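Estside Rooms – Frequently Asked Questions

Last updated 26 December 2022

Who can hire a room?

Anyone over 18. Most of our bookings come from language classes, reading groups, small firms and residents' associations. We do not take bookings for parties with amplified music, as there are flats above the building.

Which rooms are there?

There are three. Ranum is the large hall on the ground floor and seats up to 300 people in rows. Melnychuk is the meeting room on the first floor and seats 23. Plerness is the small lounge next to it, meant for informal talks and one-to-one sessions.

How do I book?

Fill in the form on the Bookings page or ring the office on extension 2275. We reply within two working days. A booking is not confirmed until you have had an email from us with a reference number. Please quote that number whenever you get in touch.

Can I hold a date without paying?

Yes, for seven days. After that the date goes back on the calendar.

How much is the deposit?

A quarter of the hire charge for Melnychuk and Plerness, and half for Ranum. The balance is due 14 days before your booking. Regular groups can ask to be invoiced monthly instead.

What if I need to cancel?

Tell us in writing. If you cancel more than four weeks ahead you get everything back. Between four weeks and one week we keep the deposit. With less than a week to go the full charge stands, unless we manage to let the room to someone else.

Does the hire time include setting up?

Yes. If your class starts at six and you need half an hour to get ready, book from half past five. The door code works only for the hours you have paid for – it will not let you in early.

Is there a discount for charities?

Registered charities pay the lower rate shown on the price list. Send us your charity number with the form. New groups that are not registered yet can write to Marichka Chornovol, who looks after community bookings.

Can we bring our own food?

Cold food and cakes are fine in all rooms. Hot food is allowed in Ranum only. The first-floor kitchen has a kettle, a fridge and a sink but no oven. Please take leftovers home with you.

Is the building accessible?

The front entrance is level and there is a lift to the first floor. The accessible toilet is on the ground floor beside the hall. Assistance dogs are welcome; other pets are not.

Where can we park?

There are four spaces behind the building, and one of these is for blue badge holders. They cannot be reserved. The car park on the next street is free after six in the evening.

Do we need our own insurance?

Private hirers are covered by our policy for ordinary meetings. Businesses and paid tutors must have their own public liability cover and send us a copy before the first session.

Are the rooms open all year?

We close for one week in May for repairs and decorating. Dates are put on the calendar well beforehand, and regular groups are not charged for the week they miss.

Who do I speak to about a problem on the day?

Yaroslav Pasichnyk is the evening duty manager. Dial 999 first in an emergency, then let him know.

Can we use a whiteboard?

Yes, at no extra charge. Ask for one on the form and bring your own dry-wipe pens.
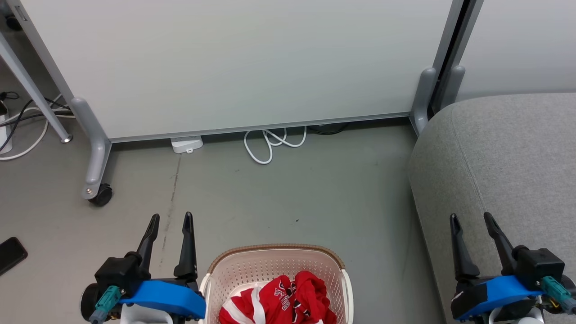

Whiteboard on its stand, with the sofa alongside.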